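Shop Talk > Automation and the job
Thread: Moved off the packing line to "teach" the new arms, anyone else?

packrat_lou
Joined the board in April, mostly lurking. I pack gift sets at a mid-size place, we do candles, soaps, tissue covers, little home stuff. Thirteen years on the same line, more or less. Management signed up with an outfit called Okik to put arms on two of the stations, and a few of us got asked if we'd spend our shifts doing demonstrations. You hold a pair of grippers and do your normal task with those while it gets recorded, over and over and over. Same pay, no quota so far. My question is whether I'm being dumb. Is this a step up or am I training my own replacement?

grommet33
Training your own replacement. Next question.

tapeandtwine
Don't listen to grommet, he says that about the vending machine. We went through this at Kesby. The arms took the dullest stuff (closing lids, moving trays) and the people who did the demos were the first ones asked to run the cells. I was one of them. I check what the arms put out, clear the jams, and yes it is easier on my shoulders.

grommet33
And how many people packed at Kesby before, and how many now?

tapeandtwine
Fewer. I'm not going to pretend otherwise. Most of it was folks leaving and the jobs not getting filled, but fewer is fewer.

packrat_lou
See that's what bugs me. They keep saying no layoffs and I believe them, but no layoffs isn't the same as hiring my nephew when he graduates.

H_Duda
Hanna Duda here, I use my real name because I'm the steward at our shop and everybody knows it's me anyway. Lou, three things I'd get on paper before you do another week. What your job title is while you do this. Whether your old station is held for you. And who gets the recordings, and if your name is on them. We got the first two at Stępień after a lot of back and forth. The third one we got a paragraph so vague you could drive a forklift through it.

packrat_lou
I signed something the first morning. Didn't read it great. Will dig it out tonight.

coldbrew_dan
I'm gonna be the guy who says I like it. Been on demos a while now. You get to sit down sometimes, the room is quiet, you can hear yourself talk, and the people running it ask what I think! Eleven years on the floor and I can count on one hand the times somebody asked me how a thing should be picked up. There's real know-how in it – which corner you grab, when you let go – and it's kind of nice to have that treated like it matters.

grommet33
Sure, they ask until they've got it all.

coldbrew_dan
Maybe! But I'd rather be in the room than reading about it on the bulletin board.

c_bassey
Chukwuemeka Bassey, I do scheduling, so I get yelled at from both sides. Something that hasn't come up: the line speed. When we brought in the Grutodon cells the target went to 1437 units a shift and the people on the hand stations next to them were expected to keep up. The arms didn't get tired and the people did. It took us months to get the hand stations a separate number. Lou, ask about that now, while they still want something from you.

packrat_lou
Good one, writing it down. They throw "100 clean runs" around a lot but that's for the demos. I haven't heard a thing about what happens to the line.

nightshift_marge
How are your hands? I did two weeks of this and my thumbs were shot. The grippers aren't that heavy but you hold them out in front of you all day and you squeeze different than you would with fingers. I asked for a break every 40 minutes and got it, no fuss. Nobody had asked before me, I guess.

packrat_lou
Thumbs fine, forearms not so much. Do yours have the blocks on them too? I keep knocking mine into each other.

coldbrew_dan
Ours do. Here's what it looks like for anybody who hasn't seen one of these setups:

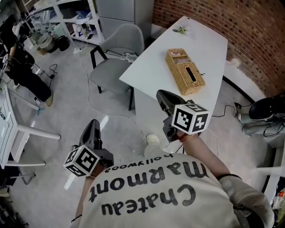 A gripper in each hand, number cubes on top, tissue box on the table.

nightshift_marge
Yep, same kind of cubes. I did the knocking thing too. Keep your elbows a little wider than feels natural and it mostly goes away.

grommet33
Nice sweatshirt, at least. Still say you should be getting more than floor rate for it. You're doing two jobs, packing and teaching, and they're paying for the cheap one.

H_Duda
For once I agree with grommet. We asked for a trainer rate, same as you'd get for showing a new hire the ropes. They said a machine isn't a new hire. We're still arguing.

tapeandtwine
Kesby paid it, for what that's worth. Took one meeting. Not a big bump but it was on the check.

packrat_lou
OK found the paper. Title says "temporary assignment," nothing about my station, nothing about the rate. Recordings belong to Okik. I'm going in at 7 to talk to my supervisor before the shift. Marge, I'm asking for the breaks too.

c_bassey
Ask about the line speed!

packrat_lou
It's on the list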